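Kernwood Suture Assist, Set-up Guide
Section 3: Teaching the perception module to follow thread

Page last updated 2nd November. Applies to Kernwood running with the Gallegos motion planner.

By this point your arms are registered and both video streams show up in the Rallico viewer. Now comes the part we love most: getting the software to find suture thread, hold on to it from one moment to the next, and hand the planner something it can use. Thread is thin, dark, floppy and forever slipping behind a tool, so take your time here. Good labels make everything after this section easier.

3.1 Load the streams

1. Open Rallico and choose Session > New from streams.
2. Set the wrist stream as Primary and the fixed stream as Context. Swapping them is the most common mistake we see, and the planner will not warn you.
3. Press Sync. Wait for both bars to turn green.
4. Step through the wrist stream until you reach a view with a held loop and several strands lying on the tissue. Busy views are great for this! 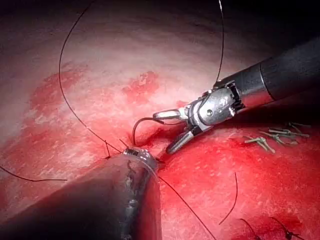 5. Pick the Strand tool and click along the held thread, starting at the jaws and working toward the tissue. Click more often where the curve is tight.
6. When a strand goes behind a shaft, stop and press G to mark a gap. If you can tell where it comes out, start again on the other side and keep the same strand ID. If you can't tell, give the second piece a new ID.
7. Label finished knots and cut tails as Stitch. They are fixed points, and the tracker leans on them heavily.
8. Anything you can't name goes under Debris. Small leftover pieces don't need outlines, a box is fine.

Note: A shaft close to the wrist camera will be blurred. Mask the whole blurred area, soft edge included, and add a little margin. The default margin is 3 pixels and suits most sessions.

Caution: Never join two strands because they look as if they ought to meet. One wrong join teaches the model to jump between threads, and you'll be chasing that bug well into the planning section.

3.2 Train the strand model

1. Go to Models > Strand > Train from labels.
2. Leave Epochs at 300 for the first run.
3. Turn on Hold out by session. Random hold-out puts near-identical views on both sides of the split and gives you a lovely score that means very little.
4. Press Start. Our sample project has 2,878 labeled views, of which 2,376 go to training when the split is left alone. Check that the log shows those totals before you move on to your own data.

If the score stalls early, look at your gap marks first. Since the June release, Rallico can list every strand with a missing gap under Tools > Check labels, and it's a huge time saver.

3.3 Check the result against the fixed stream

The wrist stream gives you detail and the context stream tells you where everything sits. Open both with View > Side by side, then turn on the Strand, Tool and Needle overlays. 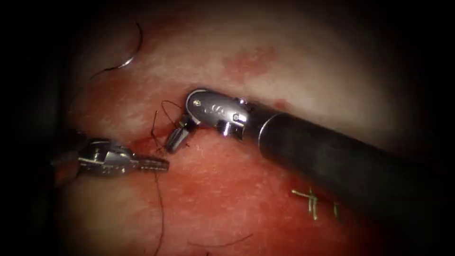 1. Confirm that each jaw pair has its own tip marker and that the markers stay apart when the tips come close together. If they merge, lower Tip radius one step at a time.
2. Click the needle. The overlay should follow the curve along its full length. A straight line means the arc fit has failed, and bright reflections are the usual cause, so raise Glare limit and run the check again.
3. Click any long strand. The readout shows length, gaps and confidence.
4. Look for thread overlays drawn on staples or tool edges. Relabel those spots as Metal and retrain from the last checkpoint.
5. Darkened corners should be covered by the view mask. Use Mask > Fit to lit area if they aren't.

Note: Tangled loops will flicker between IDs. Don't fight it! The planner treats a tangle as one region and plans around it until a strand clears.

3.4 Send strands to the planner

1. In Gallegos, open Inputs and select Rallico live.
2. Set Output to Preview only. The arms will not move in this mode.
3. Watch the proposed grasp points for a full pass. They should sit on thread, clear of both jaws.
4. Save the profile. Ziretti export is optional and is covered in Section 5.

Caution: Stay in Preview only until the joint limits in Section 4 are entered and checked.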